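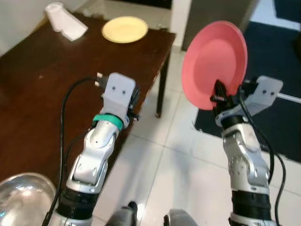 5.3 Failures while holding a plate

Figure 4. Plate task on the wooden table. The right gripper holds a salmon-pink plate by its rim, nearly upright, with the left arm over the table edge and a pale yellow plate on the tabletop.

We ran the plate task with the Flalodance controller on the two-arm platform described in Section 3. The log covers 1,558 grasp attempts with both arms. A trial was marked as failed if a plate left the gripper before the release command, if an arm stopped on a fault, or if the operator pressed the stop button. Under this rule 129 attempts failed. Most were missed grasps, where the fingers closed on air or pushed the plate along the table, and these are covered in Section 5.2. The remaining 33 were drops or slips after a good grasp. They are the subject of this section, as they are the only failures in which a plate could reach the floor.

The slips had a common form. The controller judged a grasp by finger position alone: if the fingers stopped before the fully closed position, it reported that an object was held. A plate rim is thin, and the difference between a held rim and closed fingers was close to the noise in the position reading. When a plate began to rotate in the grip, the reading changed very little and the arm carried on with the planned motion. In several trials the state stayed at "held" until the end of the motion, after the plate had already fallen.

The pose in Figure 4 shows why rotation matters. With the plate held by its lower rim and turned up on edge, nearly all of its weight is above the fingers. A small tilt produces a torque about the contact, and the two finger pads resist it only through friction. Slips were more common in this pose than when the plate was carried flat. They were also more common late in a session. We put this down to wear on the pads, although we did not measure the wear directly.

A second fault made the results worse. When the Jara safety monitor detected a joint torque over its limit, it cut power to the affected arm and opened the gripper. Opening on a fault is sensible if a hand is caught between the fingers. For an arm holding a plate over a tile floor, it turns a recoverable stop into a drop. Seven of the 33 drops were caused this way. In each of them the torque peak came from the plate touching the table edge during the lift.

We made two changes before the July trials. The gripper now keeps its last commanded force after a fault, and a separate button on the operator's station opens it. The grasp check also uses motor current, sampled at 1,000 Hz and filtered before it is compared with a threshold. The threshold was set by hand for the plates used here and would need to be set again for other dishes. We did not change the pad material, so slips from rotation can still occur, but the arm now stops when the current falls below the threshold.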